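Thread: what changed in our work since the folding machine came. I am writing slowly because English is my third language, so please be patient with me.

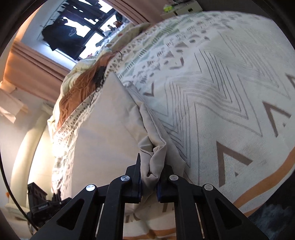 I work for a company called Falura. We take care of bed linen and clothes for guest houses in Ikonthorpe. Before, all of us folded by hand. Now a part of this work is done by a machine from Jedovix, and another part is our job to teach it.

2/ First, the numbers, because people always ask me. In the old time one shift was almost 2,000 pieces for the whole team. The machine takes the easy ones: pillow cases, small towels, napkins. It is good with everything that has four corners and lies flat.

3/ It is not good with soft cloth that has no clear shape. If you pinch it in the middle, it makes a rope with a knot in it, and the corners go where they want. A person feels this in the fingers and lets go a little. With a gripper you must learn to see it with the eyes.

4/ So my day is different now. In the morning I do 200 picks with the gripper tool in my own hand. Pick up, pull, put down, again. Then I go back to the folding table until the lunch break. In the afternoon I check what the machine has folded and I take out the bad ones.

5/ What is better: my shoulders. I am 39 and last winter I could not lift my arm to comb my hair. Now I do not reach over the long table all day. For this alone I am thankful.

6/ What is worse: we talk less. At the folding table we stood face to face and we talked about children, rent, soup, everything. With the gripper you look down and you concentrate. I did not expect that I would miss this so much.

7/ Also the pay question. For three months the picks were counted like folded pieces. This was not fair, as one difficult pick can take the time of many towels. We asked for an hourly rate for teaching work, and in January we got it. Please ask for this early, before the machine comes into your building. It is harder to ask after.

8/ Did somebody lose the job? In our shift, no. But 2 people left for other work and the company did not look for new ones. I think it is correct to say this also.

9/ A colleague from the Nogueira laundry wrote to me that they will start the same thing in spring. My advice to them: choose together who does the teaching, and change often. After two hours the hand is tired and you begin to squeeze too hard.

10/ I will write more when we begin with the fitted sheets. If your workplace has done fitted sheets already, please tell me how you hold the elastic corner.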